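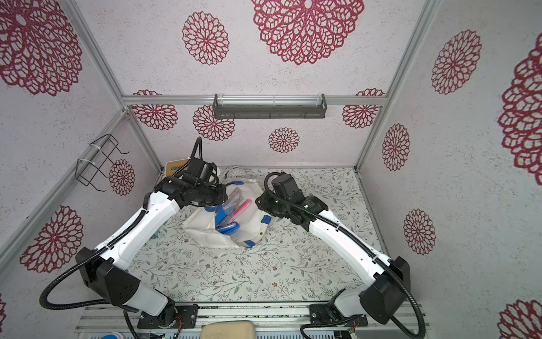
Two-arm cell with a part-open white bag and a clear pouch of stationery between the grippers.

## Kallatton two-arm bench cell

The Kallatton is a bench-top cell for handling soft and mixed items: bags, pouches, small stationery and similar goods. Both arms are bolted to one aluminium rail at the front, so their spacing stays fixed when the cell is moved.

### Seeing it at work

We run demonstrations at the Billano showroom. A visit takes about 95 minutes and is led by Austra Lapiņa, who looks after the cell day to day. Groups are limited to 6 people — there isn't room for more round the bench.

Visitors watch the arms work on a bag and its contents, then may bring out their own goods. Please keep these light and free of liquids. Anything with a blade has to be shown to Austra first.

The Vusau control software is on a second screen, and you can ask for any step to be run again at a slower speed.

### Supplied with the cell

- Two arms with grippers
- Aluminium frame and front rail
- Overhead shelf tray
- Vusau licence for one computer

Wall lining and work mats are chosen by the customer. Cushions are sold separately, order code 193.

### Booking

Demonstrations restarted in February after the move from the Ozoliņš building. Allow 21 days between booking and visit. Parking is at the rear, and the showroom is on the ground floor.

Page updated May 2018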